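Storkmont Equipment Planning, August meeting

Opened at 9, once chairs were found.

1. Gripper budget. The Farkas quote for replacement finger pads and a spare hand-held gripper came in at 2,893 against a ceiling of 3,000. The remainder was claimed by several parties before the quote had finished going around. No decision on the remainder.

2. Rack work. Members agreed the wire rack task stays in the plan, since it is what the money is for. Clear and frosted plastic remains the hard part.
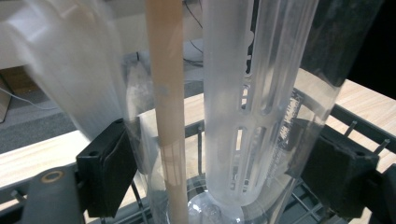
Rack task: slotted frosted tube and wooden stick between the finger pads.

3. Arm purchase. Grastosell wants a deposit and offers delivery in 6 weeks, as it did last time. Deferred until Esa has a bench to bolt the arm to.

Action: place the Farkas order. Action: measure the bench, this time with a tape.

Closed before lunch, by unanimous vote.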